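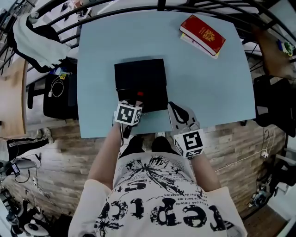
December, just after 4 in the afternoon

Blue table again today. I like it more every week - the rounded corners don't catch my sleeves and the pale top shows up every crumb, so I do wipe it down now (Parvathi, please note!).

Main job was the black box with the glossy lid. I want it to live on the left, near the front edge, so whoever sits down can get at the red tab without stretching. Parvathi Kaimal would push it further back, and she has a point about elbows. We'll try hers next.

Books stay in the far right corner, red hardcover with the gold emblem on top, the lighter ones under it. They slide about a bit when stacked crooked, so square them up before starting. Dzintra Priedītis wants the red one back by the end of the month, and I keep forgetting to find a stand-in of the same size. Petine might have something in their remainders bin.

Spent 30 minutes on the layout and wrote it up on page 214 of the big binder. Still to do: felt pads for the table legs, and a better chair from Clondier if the budget stretches.

3 comments | Share

Recent entries
Shelf labels, second try
Głowacki drawer runners
Where did the good tape go?

Divell workshop notebook | Contact | Back to top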